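3.2 Station layout and upkeep of the hand-held gripper pair

The station used for the tabletop recordings is the one marked 5 on the carpet. It consists of a table, a two-part board, a tray, and a pair of Troletix hand-held grippers worked by one person. The controller and logging software (Emano) are covered in Section 3.1 and were left alone during the period reported here. What follows concerns the mechanical side: how the station is laid out before a run, how the grippers are checked, and which parts wear.

The board is placed first. One half is striped in grey and white and the other is plain white. The stripes serve as a coarse check on alignment, as they should run parallel to the side rails when the board is square to the table. The tray goes on next and overlaps the near edge of the board, so that an object can be carried from the striped half to the tray without the operator stepping sideways. Small items such as a fork are started on the striped half. We do not tape the board down. Early trials with tape left residue on the table, and the residue then shifted the board more than the operators did.

Figure 4 is made up of three views, (a) to (c), all recorded at this station. Views (a) and (b) come from cameras on the grippers and view (c) looks down on the whole table.

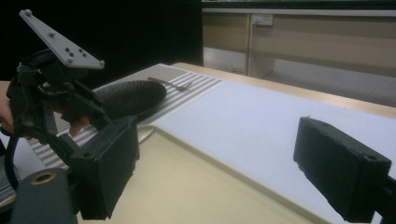 Rowena Tasker
Research Engineer, Gripper Maintenance

Figure 4(a). Opposed finger pads, open, above the tray. A dark foam cylinder and a small metal tool are on the striped side.

With the jaws open, both pads should be in view of the gripper camera, as should the table between them. If one pad sits noticeably further into the image than its partner, the linkage on that side has usually slipped at the hinge. The correction is made at the bracket screws and never by bending an arm. Each screw is taken out, cleaned, treated with Fivix thread lock and put back. We allow 2 mm of difference in pad height, measured with the jaws closed on a flat gauge. Anything beyond that goes to the bench.

The grey triangular plate is checked by hand for play. It has no part in gripping, but a loose plate sets up a rattle which the operator feels and tends to correct for, and this appears in the logs as small wrist movements with no task behind them. The cable is checked at the same time. It should hang clear of the linkage through the full travel of the trigger.

Pads are replaced on condition. The first sign of wear is a rough or chipped edge, and an edge in that state does not by itself call for a new pad. We replace when the damage reaches the gripping face, or when a thin object is dropped twice in succession with the jaws fully closed. Over 426 sessions the lower edges wore sooner than the faces did, which we put down to contact with the tray floor during low approaches.
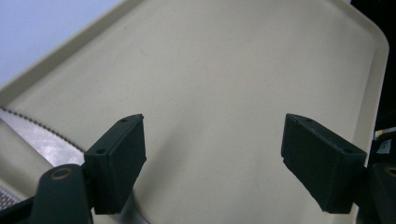

Word count: 1025

Figure 4(b). Jaws open over a clear area of the tray. Brass-coloured ring fittings can be seen on both arms, the right one only in part.

The ring fittings are the second item on the maintenance sheet. They are wiped with a dry cloth at the start of each session and are not oiled; oil picks up dust and, on one early unit, crept on to the pad. A fitting that can be turned with a fingertip is recorded as loose and the arm is changed as a unit. Refitting a ring in a worn arm was tried and given up, as the repair did not last.

Open-jaw width is set over bare tray. The operator opens the jaws fully, holds the gripper still over a clear patch and waits for the logger to accept the reading. Objects already in the tray may stay, provided that none of them lies between the fingers. Reflective items are best kept to one side -- strong highlights close to a pad edge can upset the edge finder, and the reading then has to be repeated. Dust on the pads is brushed off before the reading, while light scratches can be ignored.

Screw holes on the upper faces of the pads are used as reference points when a replacement is fitted. The new pad is offered up, the holes are lined up by eye, and the final position is taken from the gauge. A change of pad is followed by 7 test grasps on objects of differing thickness. If any one fails, the pad is refitted and the whole set is run again.
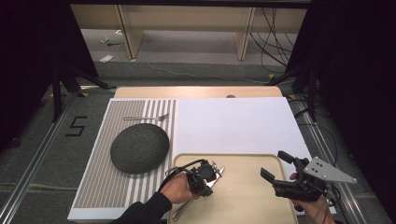
Kettani, 10/14/23

Figure 4(c). Station 5 from overhead, with a gripper in each hand. The left one holds a metal tong or similar utensil over the tray; the right one is open.

Two-handed work places other demands on the layout. The grippers meet over the tray, and long-handled utensils need room there to swing without touching the opposite jaws. For that reason the tray is kept at the near edge, and the round, flat object and the fork are left on the striped half until called for. Cables run back over the hand and away from the tray. They are looked at again after any task that involves crossing the arms, when a loop is most likely to have worked its way under a jaw.

The metal rails on either side of the table are not adjusted between sessions. Tape marks at their corners give the reference position, and a rail found off its mark is reported before it is moved back -- the logged poses from the preceding session are then held until the offset has been measured. Carpet under the station is kept clear of loose cable on the operator's side. Faults found outside the start-of-session check are entered against the gripper's serial number and reviewed with the pad records in December.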